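Project Report: Two-Handed Folding Grippers
Grivus shared workshop, build section
7 Jun 2025

I picked folding clothes for my project because I hate folding clothes. My proposal used much nicer words than that, but it came down to the pile on my chair at home. The plan was to get a pair of hand-held grippers working well enough that a person could fold a pair of pants with them, record the motion, and then use those recordings for the arm work next term. I only got as far as the hand-held part, so this report stops there.

I did the build at the Grivus workshop, with some of the smaller fiddling done on my kitchen table at home (sorry to the kitchen table). My budget was 300 dollars and I went over it by 30, mostly because I ordered the wrong screws and then paid for fast shipping on the right ones. Lesson learned — measure the hole, then order.

My first jaws were printed and they were bad. They had a smooth inside face and denim just slid out the minute I lifted a leg. I tried sanding them, which made them slightly less bad, and then I glued on strips of rubber from an old bike tube, and that held jeans fine but grabbed t-shirts so hard I couldn't let go of them neatly. The third version has a thin layer of softer rubber and a slightly rounded tip. I call that one Greltau in my notes and the name stuck, so if you see "Greltau jaw" in the appendix, it's the rounded one.

The next headache was the table. On a bare top the cloth skated around every time I pushed a sleeve flat. A cover gave the clothes something to drag against, and I could stop chasing them. It does wrinkle, and the wrinkles sometimes get picked up along with the clothes, so I got into the habit of smoothing it out before each run. 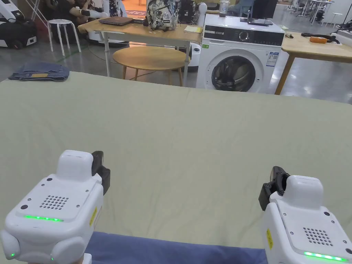
Why use two grippers when one is simpler to build?

Folding needs one side held still while the other side moves. With a single gripper you end up pinning the fabric with something else, and every time you switch sides the fold you already made shifts a little.

I learned that one the slow way, since my first two weeks were all single-gripper tests. I don't think they were wasted, because that's where I worked out how far the jaw should open, but I would skip ahead if I did it again.

For the logging I used a small program I wrote called Nasrallah. It saves the jaw opening and a time stamp, and puts a marker in the file whenever I start a new fold. It's not pretty. The first version wrote everything into one giant file and crashed when the file got too big, so now every fold gets its own. By the end I had 867 saved folds, and I threw out the ones where I dropped something or forgot to press start (that happened a lot more in the evenings).

Jeans were the easiest. The fabric is stiff, the waistband gives you a good edge to grab, and once the legs are stacked they stay stacked. Thin shirts were the worst. The jaws would pinch two layers when I wanted one, and I still don't have a good fix for it. Sliding the tip in flat along the table and then closing slowly helps, but it takes patience and my wrists got pretty sore.

Things I still want to change before December: a lighter housing, a jaw that can be swapped without taking out every screw, and a better way of telling Nasrallah that a fold was bad while I'm still holding both grippers. A foot pedal might do it. I have a cheap one from Grornton sitting in a drawer and haven't plugged it in yet.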